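Counter automation at Besnard

Counter automation at Besnard is the use of two-armed robot stations for drink preparation and snack handling in the staff refreshment rooms of Besnard, a packaging firm based in Ornia. The stations were supplied by Rirance and run on a scheduling program called Floltedar. The first entered service in January, and the site now serves 159 employees.

Each station consists of two arms joined by a black rail along the front of a grey table. Every arm ends in a two-fingered gripper with a camera bracket at the wrist. Paper filters are handled at the middle of the table, above the pour-over stand or cup, within reach of both arms. Snacks are kept in a wire unit to the left. 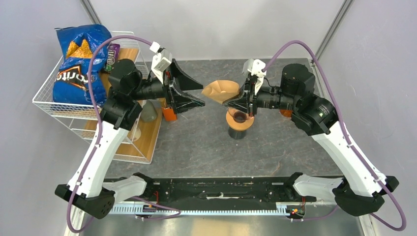
Counter staff have objected that the filter step was the quickest part of their old job, and that refilling and wiping down, which take longer, are still left to them. Rirance replied that these tasks lay outside the original contract.

Effects on work

Before the change, two attendants prepared drinks by hand on each shift. Both posts were kept, but the duties were rewritten. Attendants now restock shelves, clean the table, check the grippers and clear faults. A fault must be logged in Floltedar before the station is restarted, and in the first quarter 1059 entries were made, nearly half of them for dropped or creased filters.

Training lasts two days and covers safe stopping, cable checks and the placing of items. Cups must be returned to set positions at the end of a shift. Attendants moved to a higher pay grade after the training, although break times are now fixed by the restocking schedule and can no longer be swapped informally.

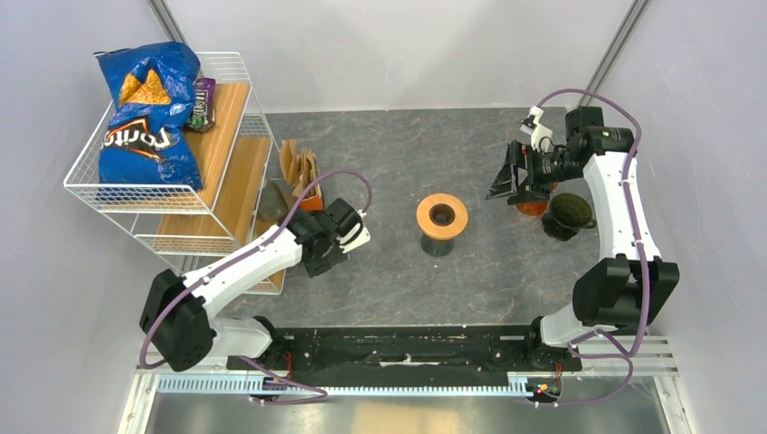

Station with wire shelving at left and cups on the table

An extension to the night shift is under review.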